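A visit to the Chaiyaporn paper mill

The mill at Chaiyaporn stands at the end of a long lane beside the river, and you smell it before you see it, a bit like wet cardboard and a bit like boiled straw. Our group met at the gatehouse at half past eight, signed the book and was given ear plugs and a hairnet each.

Wiroj Klinhom, the shift manager, took us round. The mill makes moulded tableware from bagasse, the fibre left over when sugar cane has been crushed. It arrives in bales from two sugar factories upriver and is stacked under an open roof. There were 815 bales in the yard on the day we came, according to the board by the weighbridge. In the dry months the yard holds more than 2126.

The bales are broken up and tipped into a pulper, a steel tub with a blade at the bottom. The noise made questions difficult, so Mr Klinhom saved his explanations for the corridor. The pulp is thinned with river water, screened for grit and pumped to the forming machines. Each machine dips a mesh mould into the pulp, sucks the water out through the mesh and passes the soft shape to a hot press. The whole job takes under a minute.

The water plant was the part I had most wanted to see. Used water goes through two settling ponds and most of it returns to the pulper. The second pond had herons standing in it. Mr Klinhom said the mill had paid for new pumps in June after complaints from the village downstream about the colour of the river. 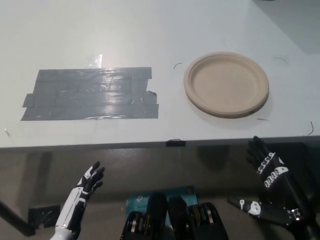
Fongchan Kaewsai
Membership secretary

Plates are the mill's main line and the round one with a rolled rim sells best, mostly to market stalls and temple fairs. Bowls come next. Lidded boxes were tried under the name Womutent and dropped, as the lids warped in storage.

In the packing hall the plates are trimmed, checked against a lamp and sleeved by hand. Rejects go back to the pulper. Sakda Bunnag, who runs the hall, let us try the checking bench, and most of us passed plates she would have thrown out.

Lunch was in the canteen, rice and a good sour fish curry. Afterwards we had half an hour in the mill shop, where seconds are sold by weight.

Wear closed shoes if you go, as sandals are turned away at the gate. The stairs to the press floor are steep and there is no lift. Parking is free.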